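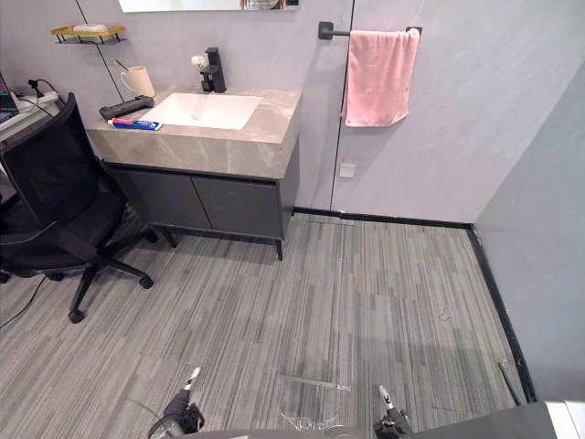

A carpet tile is a piece of carpet cut to a fixed size and backed with a stiff layer, usually vinyl, bitumen or rubber, so that it lies flat without stretching. Square tiles are the most common, but long, narrow pieces called planks are also sold.

Tiles are held down with a tacky glue, with adhesive tabs at the corners, or by their own weight. Arrows on the back show the direction of the pile. Fitters may point all the arrows one way, turn every second tile, or stagger the joints as in brickwork.

Worn or stained tiles can be lifted and replaced one at a time, so many buyers keep a few spares from the same dye lot. A new tile often looks brighter than its neighbors at first - foot traffic evens this out over some months.

Carpet tiles are used mainly in offices, schools and airports. They are less common in bathrooms, where water can get into the joints and reach the floor underneath.

See also: Broadloom, Underlay, Vinyl flooring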